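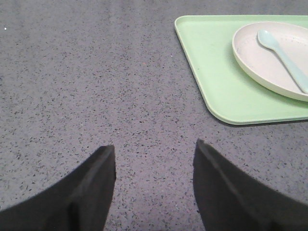 I've been baking bread for 16 years and I still panic at shaping time. My friend Nazma Dewan says dough can smell fear, and I believe her! Give me a gray speckled counter, all those tiny dark flecks, and I'll lose every crumb of rye on it until my sleeve finds them. So last July I begged her for a lesson.

She made me do 19 rolls (my wrists!) and only fussed over two. Then we let them rest on a pale green tray while she told me about her awful first oven.
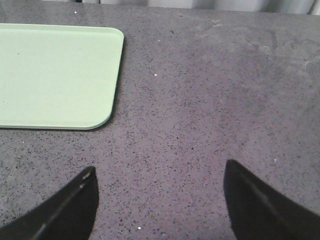 The pale green tray, empty

Give it 60 minutes, she said, and go call your mother. I did.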